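Gripper Trials, Gallery 2
Skerwood Workshop Notes
Posted January 17, 2023
Filed under: grippers, cameras, pads

Welcome back to the gallery, for those who came back. The first one covered the arm we bought in November and have since learned to stop shouting at. Now we move to the hand-held side of things, where the only arm involved is yours and the only thing that gets tired is also yours.

Three grippers have been going around the bench. The Nimora is light and well mannered and costs more than my bicycle. The Yadav is the one everybody reaches for first and complains about second. The third is our own, printed in the back room by Rimantas Pētersons, who insists it has no name and then gets upset when we call it "the third one." All of them carry a wide-angle camera on the wrist, so what you get is a gripper's opinion of the world: close, curved at the sides, and very interested in whatever is being squeezed.

Rules for the trial were set by Homa Kiani and are stricter than they need to be. You pick the thing up, hold it, put it down where it came from, and do not help with your other hand. I have been caught twice.

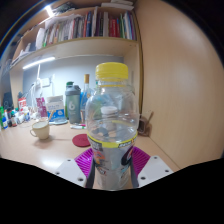

Pads decide more than fingers do, and I say this as someone who spent most of November arguing for fingers. The set we tried first was hard, smooth and cheap, and had the grip of a wet fish. The silicone ones have been better company, and the ribbed magenta pair, fanned out on either side of the bottle's base, has the extra merit that you will never lose it on a bench. Clear plastic is still the object I would choose if I wanted to ruin a colleague's afternoon. A camera looks straight through it, so the software gets a warped desk where it hoped for a bottle, and its best clue may be the yellow cap. Réka Szekeres wants a whole round with the caps off. Réka has never been fond of the software.

Notes from the bench

Low grips are for show-offs. Take a bottle near the base and any wobble in your wrist gets passed up to the cap with interest. We tried low, middle and shoulder with each gripper, and the middle won so easily that Belmiro Baptista asked for a recount.

The Yadav trigger has a dead zone at the start of its pull. You get used to it in an hour, then pick up the Nimora and crush something.

Controllers: the Sodeck board logs finger width and camera frames on one clock, and after a week of lining them up by hand I could have kissed it. The menu for setting this up is four screens deep and appears to have been translated from a grudge.

Score so far

We logged 300 pickups per gripper before comparing anything. Clean ones on the Nimora came to 96 percent. The Yadav was a hair behind, and the third one was behind that, though Rimantas would like it known that he has since changed the springs. The full log runs to 700 lines of comments, a good many of them from Gonçalo Mota and not all of them about grippers.

Next gallery: soft things. Bring socks.

Older: Gallery 1, The Arm
Back to all galleries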